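Stavano pauses hand-held gripper loan scheme after jaws fail to let go

Vasutgate, January 8, 2025

Hello all, Nafula Makokha here from Stavano. I look after the hand-held grippers we lend out, and I've got a fault to tell you about, so please read this before you pick yours up again!

In December we had reports of jaws sticking part-way when the trigger was let go. We checked 476 grippers and found the fault in 8 of them. One person had a fingertip pinched (sore and bruised, but fine now, thank goodness). I'm really sorry it happened, and I've told them so myself.

The trouble is a return spring from a batch fitted by our workshop at Derberg. It goes weak after a lot of use, so the fingers may stay put and then snap across when you give the handle a shake. Please don't shake it!

I've been trying the new spring at my own bench, opening and closing over a bare tabletop before I let the thing near a cup or a sponge. Both fingers should stand well apart when you let go of the trigger, with a good wide gap between them.

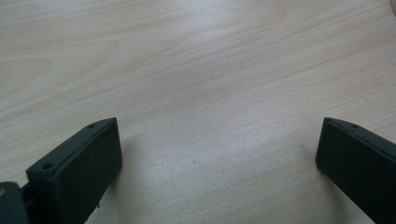
What to do if you have one

Stop using it, take the battery out and keep your hands clear of the jaws. If it's stuck shut on something, leave it and ring us. We'll collect it and fit the new spring free of charge, which should take 7 days door to door.

Ragnarsson, who make the springs for us, have sent nearly 400 new ones and the rest are on order. Loans start again once every gripper has been done.

Press questions can come straight to me at the Stavano office in Vasutgate.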